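Does a Remote Need a Home? Household Small Things and the Claim of "A Place for Everything"

5 min read

Project report by Wumpini Adjei and Kadri Bite. Supervisor: Amedeo Colombo

Our course reader says that a household loses things because the things have no fixed place. We were asked to test that with one group of objects. We picked air-conditioner remotes and whatever tends to pile up near them, and we started out doubting the claim.

The first problem is the word "place." In the 19 homes that answered our questions, most people said the remote had one. Asked to name it, they gave answers like "the table" or "near the couch." A tabletop is a surface, and it takes in anything you put down on it.
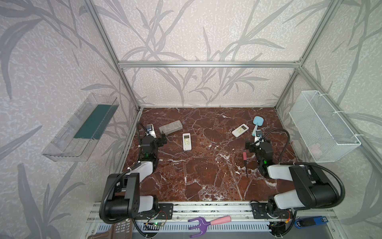
We also asked people how they tell two remotes apart when they have more than one. Four homes used tape or a marker. The rest said they "just know," and we don't think much of that answer. White air-conditioner remotes look very much alike from across a room, and a guest or a child has no chance.

Yaa Abubakari, who helped us with the questions, suggested sorting by how often a thing is used. We tried it on paper and got stuck quickly. A remote is used daily in July and hardly at all in January, so its best place moves with the season. 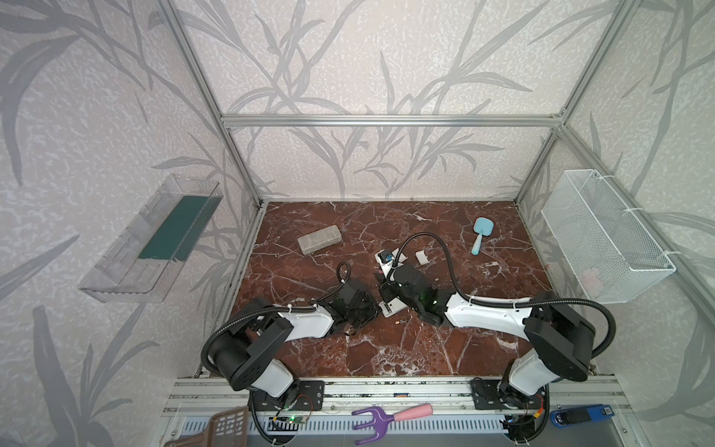
Bulky items were easier. People rarely lose something the size of a brick. They do push it around to get at other things, and in our notes it was often the smaller items that ended up behind it. We can't say how often, as our log sheet had no column for it.

Next we looked at storage on the wall. A mesh basket or a clear tray gets recommended in every tidying guide we read. Our doubt is simple: owning a basket does not mean using it. 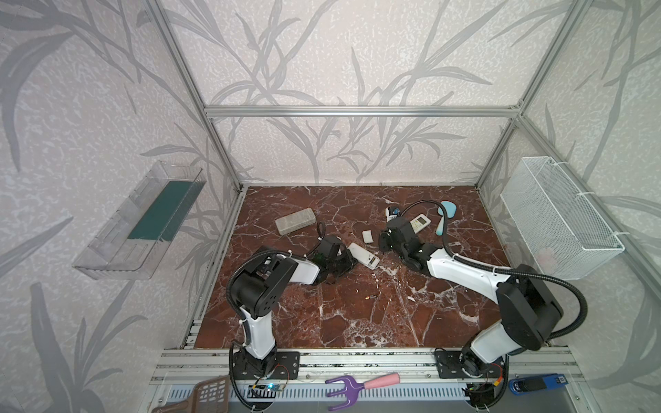
Batteries deserve their own section and we did not give them one. 31 loose batteries were reported to us in total, and hardly anyone could say if theirs were good. Keeping them beside the remote sounds smart, but it mixes old ones with new ones unless somebody throws the old ones out.

The last part was repair. A remote that stops working often stays in the house with its cover off – half object, half job. The screwdriver stays out with it. The reader treats this as clutter. We think it is unfinished work, and a labeled tray won't finish it.
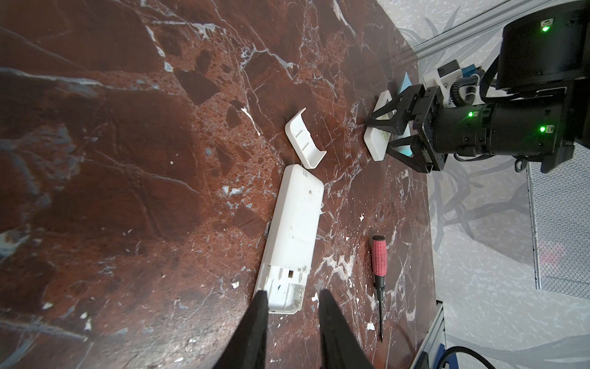
Our sample was small and we knew most of the people in it. Bernardo Teixeira pointed out that people also clean up their answers, and we agree. What we can say is that a fixed place seemed to help only when it was one exact spot and everyone in the home could name it. We would drop the seasonal question next time and add the missing column.

Related reports
What Ends Up in the Kitchen Drawer
Labels That Last: Tape, Ink and Tags
Do Shared Closets Stay Sorted?
Counting Chargers in a Student House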